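Torben Hinrichs
January 30, 2020

Short thread on our wrist camera results for the appliance tasks. The Hilmont write-up is still in review, so this is the plain version.

1/ The question was simple. If a gripper has to load and unload a front-loading washer, how much does a policy gain from a camera at the wrist compared with a fixed camera across the room?

2/ We trained on 2630 demonstrations, all teleoperated, all in furnished rooms and none in the lab. Every policy used the same network and the same training schedule. Only the camera input changed.

3/ There were 4 conditions: fixed camera only, wrist camera only, both, and both with the wrist view dropped at random during training. We called the last one Presitov for internal reasons that no longer matter.

4/ Wrist only beat fixed only on anything that involved reaching into the drum. The fixed camera loses sight of the fingers once they pass the gasket, and the policy then pushes cloth against the back wall until it times out.

5/ Fixed only was better at finding the basket. From the wrist, a basket on the floor spends a lot of the approach hidden behind a finger. The policy has to remember where it was, and ours has a short memory.

6/ Using both was best overall, which will surprise no one. The less obvious part is that plain "both" was brittle. Cover the wrist lens and it did worse than the policy that never had a wrist view at all.

7/ Random dropout fixed most of that. The cost was slower training — it needed 2000 more steps to reach the same validation loss — and a small loss of accuracy at the door rim.

8/ Failure cases, for anyone planning similar work. Steel drums are hard. The perforations and glints move with the camera and the depth estimate moves with them. We ended up ignoring depth inside the opening and relying on colour alone.

9/ Doors are the other one. An open door takes up a good part of the wrist view and the policy treats it as a wall. Koller suggested varying the door angle between demonstrations. We did, and collisions with the rim went down.

10/ Exposure matters more than I expected. We locked it per room after auto exposure kept chasing the inside of the drum and washing out white panels. If you change one thing in your setup, change that.

11/ Limits: we used 3 models of washer, all front loaders. I would not claim anything about top loaders or dryers. Soft baskets were not tested either, only rigid ones.

12/ The Prenavano group asked whether finger shape matters. Probably. Ours are straight and they block part of the lower view when open. We have not run a comparison, so treat that as a guess.

13/ Next round starts in March with a longer memory window and the same rooms. Evaluation code goes up first, then the data once the labels have been checked a second time. Questions about the dropout schedule are best sent by email, as the answer does not fit in a post.

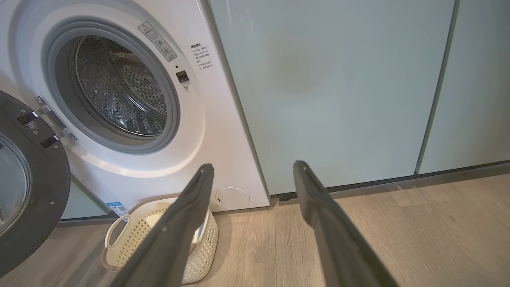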